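Bermont bus timetable, October onwards

tess_m
Has anyone got the new 159 times from Ondbridge? The stop still shows the old sheet.

Reinholz7
First one is 7 now. Two an hour after that.

tess_m
Thanks – that's later than I hoped.

oldlane
Not two an hour. It drops to one after lunch.

Reinholz7
Only on the Bullell side.

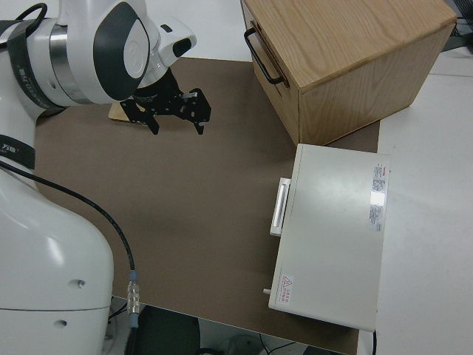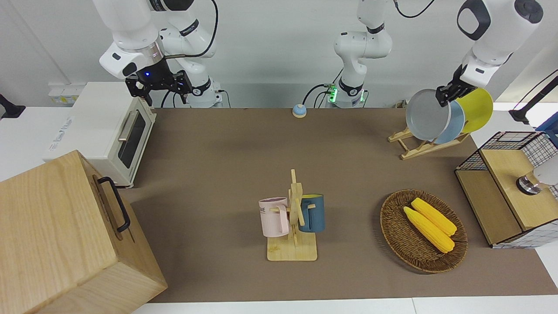
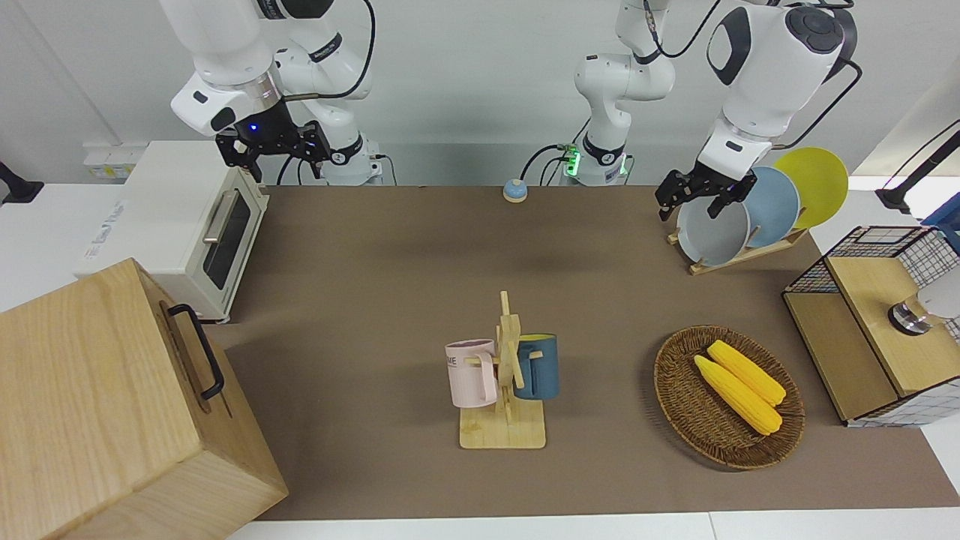

Page last changed: 11 Feb 2021

oldlane
I'm on the Bullell side and I still say it's one.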